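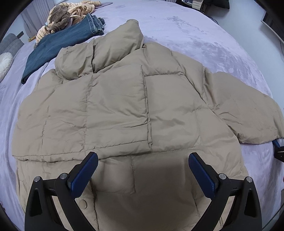 What makes a documentary about a small town worth ninety minutes of your evening?

For me it's people who talk to the camera the way they'd talk to a neighbor over a fence, and a director who lets them finish.

Blog > Watching > Documentaries

I've been chewing on that question all month, ever since I saw The Long Counter at the Karam, our little two-screen place downtown. It's a film about Palumden, a mill town where the last diner closed and the people who used to eat there had to figure out where to go every morning. I know. I know! When my friend Phong described it to me I said "so it's a movie about breakfast" and very nearly stayed home with a book.

I'm so glad I didn't.

The director is Ghazala Gilani, and this is her first feature after a bunch of shorts (I've only tracked down one of them, a lovely eleven-minute thing about a ferry ticket office). She lived in Palumden for two winters while she filmed, renting a room over the hardware store, and you can feel it in how relaxed people are with her. They forget she's there and then remember and offer her coffee. There's a man named Wissam Saab who ran the grill at the diner for 20 years, and the first time we meet him he's cooking eggs in his own kitchen and complaining that the burner is too small. He makes four plates. He lives alone. Gilani doesn't say a word about it, she just waits, and after a bit the doorbell rings and in come three guys in work jackets who sit down like they own the place.

I cried at that, which was embarrassing, as we were maybe ten minutes in and I hadn't found my napkin yet.

The middle part is where some people are going to drift off, I think. There's a long stretch about the town trying to buy the building back, with meetings and a petition (163 signatures, read out loud, every single one, and yes the film shows you a good chunk of that). The woman sitting behind me sighed pretty loudly. But I was into it. You start recognizing the last names. You realize two of the families haven't spoken in years and there they are, one line apart on the same sheet of paper. I would've happily heard the whole list.

What I could have done without is the music. Trilari, the company that put up most of the money, has a certain house sound – lots of soft piano, a cello creeping in whenever somebody looks out a window – and it's all over this one. Wissam Saab looking at a locked door is plenty. He doesn't need a cello.

Gilani did a Q&A afterward by video link, and Samer Obeidat, who books the films at the Karam, asked most of the questions because the rest of us were being shy. He asked her how she knew when to stop filming. She said she'd planned to end on the vote about the building and then kept going for another nine weeks, mostly out of stubbornness, and that the real ending came out of that. I won't give it away. It's a very quiet ending and it takes place in a parking lot.

Somebody asked whether people in the town had seen it. They had, in the school gym, before anybody else got to. Apparently the biggest laugh of the night was for a dog that wanders through one shot and that everyone there knew by name. I love that. A whole gym full of people laughing at something the rest of us will never get.

She also talked about what she left out, and I keep thinking about that part. There was a family who let her film for months and then asked her not to use any of it, and she didn't. You can sort of feel the gap once you know. Nizar Geagea comes in late as the guy who wants to lease the old diner, and he mentions "my cousins" a few times, and we never meet any cousins. I'd assumed it was sloppy editing. Now I feel a little bad for having thought so.

If you want to see it, the Karam is holding it over for another week, early show only, 4 p.m. After that it goes up on Breltum in July, and they usually let you rent without subscribing. Sit through the credits if you can, there's a bit of Wissam's pancake recipe in there and I only caught half of it. Something about letting the batter sit? If anybody writes the rest down, please leave it in the comments, I've tried it twice now and mine come out like coasters.

Next up for me is that ferry office short again, and then Phong wants to drag me to a three-hour one about a bus depot. I've already said okay.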